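Komwood Introduces Open-Topped Storage Box and Two-Cup Set for Small Kitchens

Stumness, May 2022 – Komwood, the housewares maker, today announced a coordinated storage and drinkware range for kitchens with limited shelf space. The range consists of an open-topped storage box, a plain white cup and a white mug with a black handle. It goes on sale in June through the company's own store in Stumness and through the retailer Hosine.

The range was developed over 30 months by Komwood's product office in cooperation with the design studio Bartoš. The starting point was a survey of 828 households in apartments and shared houses, carried out by the studio before any drawings were made. Respondents were asked which items were left on the counter after dishes had been washed and put away. Cups and mugs were named most often. Many respondents reported that their cabinets had enough volume for the cups they owned, but that the shelves were too deep or too high for daily use.

Komwood's response is a box that stays on the counter or the table and takes the cups directly after drying. The box has no lid, no dividers and no handles. The body is light gray, and the thin rim runs around the full opening. The proportions are close to those of a cube, so the box can be turned to suit the depth of the counter without changing the space it takes up by any great amount. 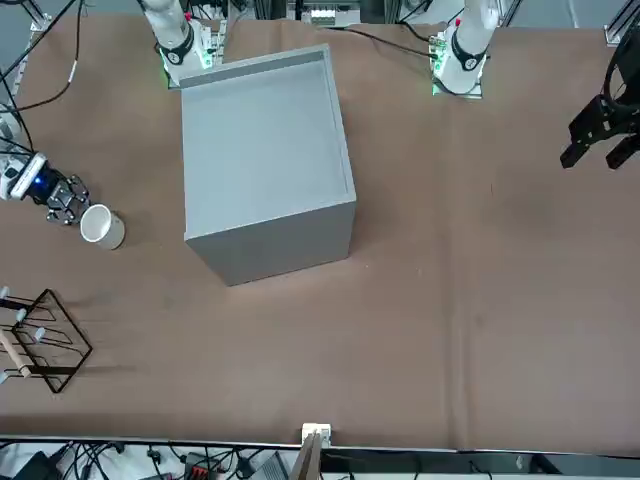

Lids were considered at an early stage and rejected. In home trials, households given a lidded version tended to leave the lid off within the first week, and the lid then had to be stored separately. The open version was used more consistently over the same period. Dividers were rejected on similar grounds, as they fixed the size of cup that could be stored and made the inside corners harder to wipe.

The box is intended for dry storage only. Cups should be drained on a rack or dried with a towel before they are placed inside. The box is not a dish drainer and has no outlet for water. Komwood recommends a single layer of cups. A second layer may be added if a folded cloth is laid between the two, but the company does not recommend a third.

Komwood tested the box and the drinkware together at its Stumness facility. The test program covered three areas: placement, removal and surface wear. In the placement tests, cups were picked up from a tabletop in different positions, including upright and lying on their sides, and lowered into the box. In the removal tests, the same cups were taken out and returned to the table. Surface wear was checked at intervals on the inner walls of the box and on the rims of the cups. The tabletop was covered with brown paper for the tests so that any marks or fragments could be found and recorded.

The placement tests led to 47 recorded changes to the drawings. Most were minor. The larger ones concerned the height of the box walls, which was reduced so that the hand can reach the bottom without the forearm resting on the rim, and the radius of the inside corners, which was increased for easier cleaning.

The drinkware in the range is deliberately plain. The cup is cylindrical, matte white and has no printed design. It is meant for water, juice and other cold drinks, and can also be used to hold flatware or small utensils. The mug is meant for coffee, tea and soup. It has a thick rim and a rounded loop handle in glossy black, a color chosen so that the handle can be found quickly when the mug is stored among white pieces.

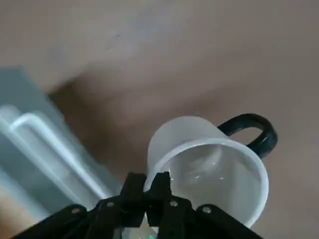

The Komwood mug with its glossy black loop handle and bright white rim.

Handle shape received particular attention. Bartoš prepared several profiles, among them a flat strap and a squared loop. The rounded loop was selected after trials in which users lifted the mug from the table and from the box. It gave the most secure hold when the mug was lying on its side, a position in which mugs are often found in open containers.

Both drinkware items may be washed by hand or in a dishwasher. Abrasive pads should not be used on the glossy surface of the handle. The storage box should be wiped with a damp cloth and mild detergent, then left open to the air until fully dry. It should not be placed on a stove or in an oven.

Availability

The box, the cup and the mug will be sold separately and as a set. The set contains 2 cups, 2 mugs and one storage box. Replacement cups and mugs will be offered individually for as long as the range remains in production, and the shapes will not be altered during that time. Retail prices will be published by Komwood and Hosine when orders open.

Hosine will display the range in its kitchen departments and will accept orders for collection. Display sets will be shown unpacked so that customers can handle the pieces and check the size of the box against their own counter measurements. A measuring sheet with the outline of the base printed at full size will be available at the display.

Retailers may request samples and the technical data sheet from Komwood's trade desk. The data sheet lists dimensions, weights, care instructions and packing units – it also includes the summary of the household survey.

About Komwood

Komwood designs and sells housewares for everyday kitchen use. The company is based in Stumness and works with outside studios on selected product lines. Its current catalog includes drinkware, storage containers and table accessories.

Press contact: Komwood Press Office, Stumness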